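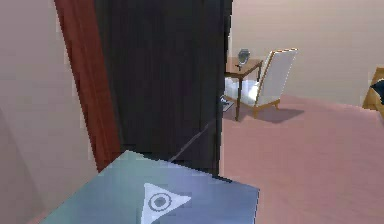
How to hang curtains so they block the light

Posted Aug 26, 2023 by Leonie Fankhauser

Most blackout curtains don't black out much. The fabric usually does what the label promises, but the light comes in over the top, down both sides and along the floor, and a fancier fabric won't fix any of that. Before you order new panels, try hanging the ones you have properly.

Start in the daytime. Close the curtains, turn off the lamps and stand in the room for two minutes. Mark every bright gap with a bit of painter's tape on the wall. If you see pinpricks through the cloth itself, then yes, you need a liner. I rarely do.

What you need

A drill, a level, a tape measure, a pencil, wall anchors rated for more than your curtains weigh, and a wraparound rod (the kind that bends back to the wall at each end). Ortner and Usinero both sell one. I have used both and can't see what the extra money on the Usinero buys you, unless you care about the finish.

Measuring

My bedroom window is 164 cm wide. The store chart told me to buy a rod the same width as the frame, and that is bad advice. Go 15 cm past the frame on each side, more if you have the wall for it. Mount the brackets at least that far above the frame too, or right up under the ceiling.

For width, add up the flat width of all your panels. Mine come to 291 cm, and they hang with enough folds to look decent. Charts that tell you to triple the window width are mostly written by people who sell fabric.

Hanging

1. Mark the bracket holes with a pencil and check them with the level. If your ceiling slopes, follow the ceiling or the level, whichever looks less wrong from the bed.

2. Drill, push in the anchors, screw the brackets on. Pull down hard on each one. If it shifts, take it out and use a bigger anchor.

3. Slide the panels on and run the last ring around the bend, then fix the outer edge to the wall. A small hook works. Stick-on Velcro works for one summer and then takes the paint with it.

4. Let the curtains hang for a few days before you hem. Some fabrics drop. Aim for the cloth to just touch the floor.

What I'd skip

Magnetic strips, unless the wall has metal in it. The Stillmont "light seal" tape — foam with a sticky back, as far as I can tell. And thermal claims in general. A heavy curtain does cut a draft, but I would want to see a heating bill before I believed the numbers on the package.

Zixuan Deng wrote in June to ask about renters. Use a tension rod inside the frame and accept a line of light at the top — or ask the landlord about the holes first.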